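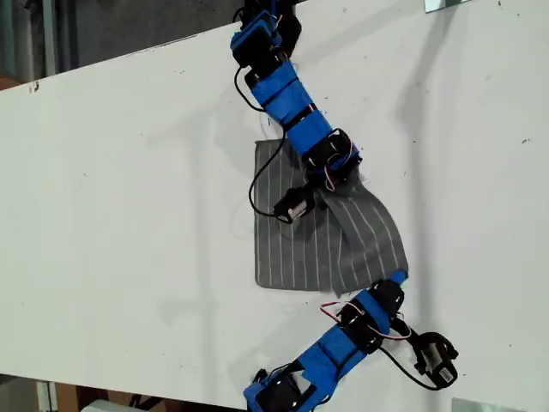

The tea towel is a flat cloth used to dry crockery, cutlery and, in most households, hands, although the last of these is officially discouraged. It is known in some kitchens as a drying-up cloth and in others as "that one, no, the clean one".

History

Early tea towels were linen, kept for the good china and hemmed by whoever in the house sat still longest. Cotton replaced linen for daily use, and microfibre has since replaced cotton in homes that believe the packet. The Mirisley mill wove striped towels until its closure, and at its height offered 43 patterns, most of them stripes of a slightly different width. Its rival, Bastos, sold a plain one and did rather better.

Materials

Linen leaves little fluff and needs several washes before it will absorb anything. Cotton dries well from the start and creases for life. Microfibre is made with a fine looped pile, which takes up water quickly and also takes up crumbs, pet hair and the rough skin of the user's thumb. Grey is a popular colour, having the advantage of looking much the same on the third day as on the first. Thin white stripes are often added, and serve as a rough guide to folding for anyone inclined to follow them. 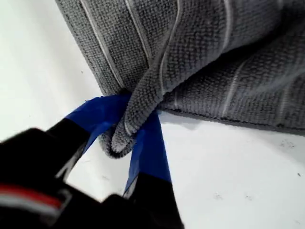 Folding

Two methods are in general use. The first, in thirds lengthwise and then in half, suits a shallow drawer. The second, in half and half again, suits people with other things to do. Mieke Leemans, in her household manual The Mastness Linen Cupboard, gives 300 words to the first and a single disapproving line to the second. Edileuza Lopes argued in reply that a towel hung on the oven door need not be folded at all.

Care

Cotton and linen may be washed hot. Microfibre should be washed without fabric softener, which clogs the pile.

See also: Dishcloth; Oven glove; Gromura weave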